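Juvier Service Desk
Ticket 3144: CPU swap cell, gripper stops short of release over socket
Opened by: Niall Mowat, Prandavmont site
Assigned to: Fergus Kerr
Status: Open, cell in manual mode
Opened: September 9, 2024

Summary
Arm runs the CPU removal routine on Dell desktop boards. On the insert pass it reaches the approach point, then faults with "lateral force limit" and holds position with the fingers closed. Operator has to jog clear by hand. Wrist camera captures attached.

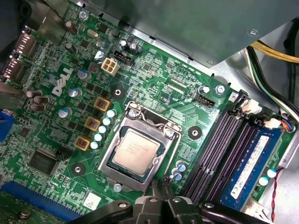
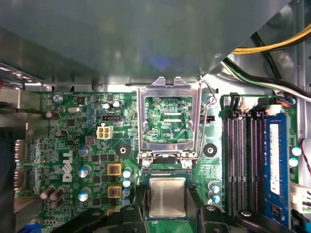
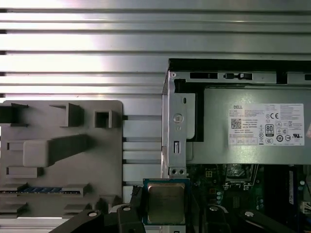
Wrist camera captures, Dell chassis, CPU removal and insert routine. Second and third: processor held in the fingers.

Log

Mowat: Fault code 2168 on 13 insert attempts. Removal pass does not fault. Restarted the controller, no change. Reseated the wrist camera connector, no change.

Kerr: Do not raise the force limit to get past this. A tilted processor will bend socket contacts before the arm registers much load. Please send the insert waypoints and the tool offset file.

Mowat: Files uploaded. Offset file was last edited in April, when the finger pads were changed.

Kerr: Offset still has the old pad thickness. Tool center point is off by nearly 2 mm in Y. Removal tolerates that because the fingers center themselves on the processor as they close. Insert does not. Also check where the lever and bracket are before each approach. The routine assumes both are fully open and has no vision check for either.

Mowat: Corrected Y in the offset file. Ran the insert path in air at 10 percent speed with no processor in the fingers. No fault. Have not run it with a part.

Kerr: Use a scrap processor and a scrap board for the next run. Keep one hand on the enable switch. If it faults again, save the force trace before jogging clear, as the buffer is overwritten on reset.

Pending: force trace from scrap run (Mowat), lever and bracket check added to routine (Kerr).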